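4.2 Where the bag waits

The household diaries gave us 363 entries in which a bin liner was handled at all. Most of these were short. A liner was taken out, tied and carried to the door, and a new one went in straight afterwards. In 186 entries, though, the two halves of the job were split, and the new liner spent some time somewhere other than the bin or the roll. We call this the waiting stage. It has had little notice in earlier work on domestic waste, which tends to follow the full bag out of the house and to pay less heed to the one that takes its place.

The waiting stage was much more common in bedrooms than in kitchens. Kitchen bins in our 28 homes were lined from a roll kept within arm's reach, usually under the sink. Bedroom bins were small, filled slowly and were emptied as part of some other round, such as changing the sheets or running the vacuum cleaner. The person doing the round brought a liner in with them and put it down on the nearest flat surface while they dealt with the bin. In the Ceredgate homes that surface was nearly always the bedside table. In Pratholm, where the bedrooms were larger, it was as often the bed.

Three features of the bedside table seem to matter here. It is at a height that can be reached from a standing or a kneeling position. It is commonly next to the bin, as people like to be able to drop a tissue without getting up. And its top is the part of the room that is most often cleared, so there is space on it. Open shelves lower down were hardly ever used for the liner, even when they had nothing on them. One diarist in Pratholm wrote that anything put on the lower shelf 'goes there to be forgotten'. 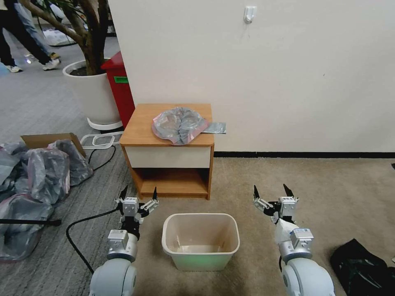
The state of the liner at this stage also varied. Liners torn from a roll were laid down flat, still folded, and had to be opened out later. Liners that had been carried in a pocket or in the hand arrived bunched up, and these took up more of the table top and sometimes hung over the side. Reused carrier bags were treated in the same way as the second group. Diarists described bunched liners as 'ready' more often than folded ones, although by their own notes these took longer to fit, as the opening had to be found first.

Fitting itself was done in one of two ways. In the first, the liner was shaken open in the air and lowered in. In the second, a hand was pushed down inside the liner to the bottom of the bin and the top edge was then folded over the rim. The second way was preferred for rectangular bins, where corners gave trouble. Spahić (interview notes, Harley household) recorded a resident who fitted the two far corners before touching the near ones, and who said she had been taught to do a fitted sheet like that.

In seven entries the liner was never fitted. It stayed on the table top overnight or longer and the bin was used without it. Wannasri's follow-up visits in November suggest that this was not seen as a failure by the people concerned. The Yip household, who accounted for four of the seven, said that a bedroom bin took only dry rubbish and could go without – the bag was there if somebody wanted it. We return to this view of the liner as optional in Section 5, where it is set against the stricter habits reported for kitchens and bathrooms.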